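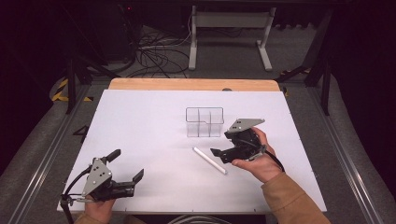

Notes from the bench: the house rules, second go

Hello again, and thank you to everyone who wrote back after the last newsletter. I asked what you wanted more of and the answer, by a mile, was "the boring stuff". So you're getting the boring stuff! I've spent most of this month rewriting our rules for hand-held gripper sessions, and I have more opinions about it than I would ever have guessed.

A bit of background for the newer readers. We wrote our first set of rules when there were four of us, and it was a single page stuck up by the light switch. It said things like "be consistent" and "keep the table tidy". Lovely sentiments, both of them. Then we grew, the Plasside and Senard groups started recording to the same plan as us, and it became obvious that "tidy" meant something different to every person who read it. One person's tidy was a bare board with the objects lined up like cutlery. Another's was "well, I moved my coffee".

So the new version tries to say what we mean. I won't paste the whole thing (it's long, and some of it is only about where we save files) but I'll go through the bits that caused the most talk.

Start with the board, before you touch a gripper

We now ask everyone to clear the board completely and then put back only what the task sheet lists. It sounds fussy. The old habit was to take away whatever you noticed didn't belong, and you don't notice things you've been looking at all week. I once recorded a whole morning with a pen cap on the board and would have sworn blind it wasn't there.

For the small sorting tasks, where you have a divided container and one loose object, the rule is that the container goes near the middle and the object goes wherever the sheet says for that take. Please don't nudge the object into an easier spot. I know! It's so tempting when something long and thin has landed at an awkward angle and you can feel in your wrist that a quarter turn would make life simpler. Leave it. The awkward angles are the useful ones, and if every take begins with the object pointing kindly towards your right hand then we've recorded the same take 94 times.

Clear plastic gets its own paragraph in the rules now. It's hard to see on a pale surface, for people and for cameras, and there was a long back-and-forth about whether we should ban it. In the end we kept it in. People's homes and workshops are full of clear plastic boxes, and leaving them out would only save the trouble for later. What we do ask is that you write "clear" in the object column, every time, so that anyone sorting the takes afterwards can find them.

Hands, sleeves and cables

Sleeves first, as this got the most emails. Long sleeves are fine. What we don't want is a loose cuff that can get caught in the fingers of the gripper or drag over the objects. Fitted or rolled, your choice, and no bracelets or dangly watch straps. We did think about asking everybody to wear the same colour, and I'm glad we dropped it. It would have been one more thing to forget on a Monday, and I don't think it would have helped.

Cables were my own hobby horse, I admit. The rule used to be "mind the cables". The rule now is that each cable should leave the gripper and head back towards you, with enough slack for you to reach the far side of the board without a tug, and it must never lie between the two grippers or across an object. Do one slow full reach with each hand before you record. If you feel a pull, stop and sort it out. A pull you can feel in your hand will show up as a funny little hitch in the movement, and then some poor soul has to work out whether you meant it.

And floor cables too, please. Anything in the walking path gets taped or moved. Anything out of the way can stay as it is, but look at it at the start of the day and again after lunch, when chairs have been shoved about. The marked floor areas are marked for a reason as well, so no bags in there, no boxes, and no standing in them to eat a sandwich.

Two hands means two hands

This one is really about good manners towards the data. If the sheet calls for both grippers, then both start open, both in view, and both off the objects. You hold still for a slow breath, then begin. Same at the end: open, lift clear, hold still, stop.

We had got into a bad way of parking the hand that wasn't doing much. You'd see one gripper working away and the other sort of drooping off to the side like a bored teenager. Sanaa Kamel, who checks more of our takes than anybody, worked through 1,477 of them and flagged nearly 72 where the spare hand had wandered so far off that she couldn't tell whether it was part of the task. So the spare hand now has a job, even if the job is waiting. Keep it open, keep it near, keep it quiet.

She also asked me to pass on that dropping something is allowed. Please don't bin a take just because you fumbled it! Pick the object up again in the way you naturally would, finish the task, and tick the "recovery" box. We lost a lot of good material in the early days to people being embarrassed. The only takes we want thrown away are the ones where you reached in with your bare fingers, where someone interrupted you, or where the kit itself stopped behaving.

Check the plates and the screws

A dull one, sorry. Anything bolted to the gripper gets checked at the start of the session and at the halfway break. Hold the body, give the mounting plate a gentle wiggle, and if it moves at all then tighten it and make a note of the time. The note matters more than the tightening, in a way, as it tells us which takes came before. The Mindero people had a plate that worked itself loose over an afternoon and had no idea when it started, so the whole afternoon went. They were very good-humoured about it. I wouldn't have been.

While you're there, open and close each gripper fully a few times and listen. You'll get to know the sound of yours. If it clicks or grinds, swap it out and label it. Don't put it back in the drawer for the next person to discover.

Breaks, and I mean it

The rule is a proper break every 40 minutes, out of the chair, grippers down. I've had some grumbling about this from people who like to get into a rhythm, and I sympathise, but holding these things for a long stretch is harder on the wrists and thumbs than it looks. Your movements change when you're tired, too. They get shorter and a bit snatchy. You don't notice it happening, and then you watch the takes back and it's plain as day.

If your hands ache, stop for the day. You don't have to explain and you don't have to make the takes up later. That sentence is in the rules in exactly those words, and I fought for it.

What isn't settled

Three things are still open and I'd love to hear what you do. Should the table be wiped down between tasks or just between people? (I say tasks, Wi says people, and we've agreed to be polite about it.) Should left-handed recorders mirror the layout on the sheet or follow it as drawn? At the moment we say follow it as drawn, but our left-handers aren't keen and I can see their point. And how do you deal with light from windows? We pull the blinds and record under the ceiling lights, which is consistent but a bit gloomy by four o'clock.

The new rules came into use here on 23 June 2020, and we'll look at them again in August once everyone has had time to find the holes. If you'd like the full version, reply to this newsletter and I'll send it over. You're welcome to copy as much of it as you like. If you change something and it works better, please tell me what you changed, and send me your checklist as well if you have one — I've started a folder and I'm enjoying it far too much.

Next time I'll write about how we name our files, which took two meetings and most of a packet of biscuits.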